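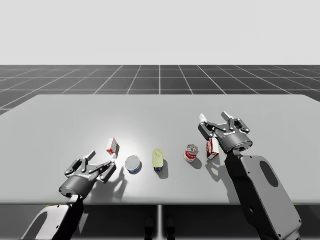
The Trurnley practice table in simulation, with two arms and a row of grocery items.

Cusik Workshop Releases Trurnley, a Free Practice Table for Two-Arm Home Builds

BOUTROS, 1 February 2023 - Cusik, a shared workshop for people who build machines in their spare time, today released Trurnley, a simulated table setup for members who are planning or building a two-arm robot bench at home. The files are free to download, and they can be used, changed and passed on without asking.

Trurnley grew out of a member build called Brernano, a two-arm bench now being put together in the back half of the Cusik metal shop. The aim of Brernano is to sort a bag of groceries onto a pantry shelf. The frame and the wiring were started first. The software group needed something to work on while the frame was still in pieces, so it built the table on a computer.

The first release includes the table, two arms with two-finger grippers, a tiled floor, and a set of small grocery objects. Among them are boxes, a soup can, a short round can and a can of the luncheon meat type. The arms can be run together or one at a time. Lighting is set to give clear shadows, and the background is left plain so that it loads quickly on older machines.

"We wanted people to be able to try a table layout before they cut any wood," the Cusik build group said. "Moving a table leg on a screen takes a minute. Moving one in the shop takes an evening, and you have to find the other person who knows where the long clamps are."

How the build group uses it

Work on a new layout starts with placing the objects in a row across the table. The group then checks whether each arm can get to the ones nearest its own side. If an arm has to stretch or fold back on itself, the base is moved and the check is repeated. The mounting holes for Brernano are being drilled from the layout that came out of this work in January. It was the 14th one tried.

Picking comes next. Small boxes were the first objects the group set up for this, because they have flat sides and the fingers can close on them squarely. Cans take more care. A short, wide can has to be gripped low on a table that the finger linkages must not hit, and a tall can with rounded corners will turn if the fingers meet it off center.

Each practice run is saved with its starting layout, so a member who sees a bad grip can load the same table again and change one thing at a time. Runs can be viewed from a fixed point over the front of the table or from closer in beside a gripper. The closer view is the one most members leave open when they are adjusting finger spacing.

A gripper in the simulation holding a red-and-white box, with two cans to its right: 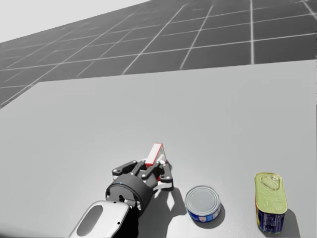 What is in the download

- The table and floor, with the table height and width as plain numbers in a text file
- Two arm models and matching grippers
- Grocery objects, each in its own folder
- 37 saved starting layouts, including the one used for Brernano
- A short setup guide with notes on common errors

The table stand is a single center support. Members with a four-legged bench at home should swap in their own stand model before checking clearance under the top. The setup guide has a page on this.

What it does not cover

Trurnley is a planning tool. It does not model cable drag, a bench that flexes, or a table that is not level, and all of these came up on earlier builds in the shop. Friction values for the objects are estimates. The build group asks users to treat a grip that only just holds in simulation as one that needs more work, and to run any new motion at low speed the first time it is tried on a real arm. Anyone running an arm in the Cusik shop must still complete the machine safety session and keep the stop button within reach.

Availability

Trurnley is available now from the projects page of the Cusik website and on the shared drive in the shop. Paper copies of the setup guide are at the front desk. Members who would like help getting started can sign up for one of 4 evening sessions at the workshop in Boutros. No past work with robots is needed, but people should bring their own laptop.

The group plans a second release with a pantry shelf model and more bottle shapes - bottles were the most common request from members who tested the early files. New object models are welcome and should be sent in with measured sizes.

About Cusik

Cusik is a member-run workshop in Boutros with wood, metal and electronics areas. It is open to adults of all skill levels and offers monthly and yearly memberships.

Press contact: Cusik front desk, Boutros. Requests for pictures or a visit to the Brernano build can be made through the contact form on the Cusik website.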